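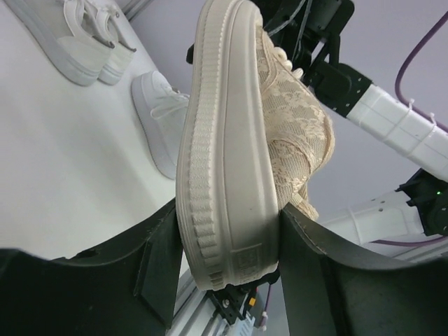
Clotska cell, shoe sorting: grip slips on platform soles

Bensaid_23
Posted 01/09/2018
Two-arm cell, curved fingers, one shoe at a time off a white table. Flat sneakers are fine. With thick platform soles, one finger lands on rubber and the other on soft fabric, and the shoe rotates during the lift. Close force is set to 83 percent. Fault log shows 923 drop events since the last finger change. Has anyone fixed this without new fingers?

emen_tech
Force is too high. The fabric side gives way, the sole side doesn't, so the shoe walks toward the soft side. Drop it to 60 and slow the close.

Clolten2
Disagree. Lower force on a heavy sole and you lose it at the first wrist move. Clean the finger faces first. Soles carry dirt and it transfers. We wipe with alcohol every shift and replace the pads in October whether they look worn or not.

emen_tech
Dirt doesn't explain why the flat shoes hold.

Bensaid_23
Wiped both fingers, no change. At 60 it held in 23 lifts and dropped 2, both on the rotate step.

Clolten2
Then limit wrist acceleration on that step only. Also check slack in the cables below the gripper mount - ours pulled at full rotation and looked like slip in the log.

Bensaid_23
Cable was tight at full rotation. Rerouted it with more slack, left force at 60. Running overnight, will post the count.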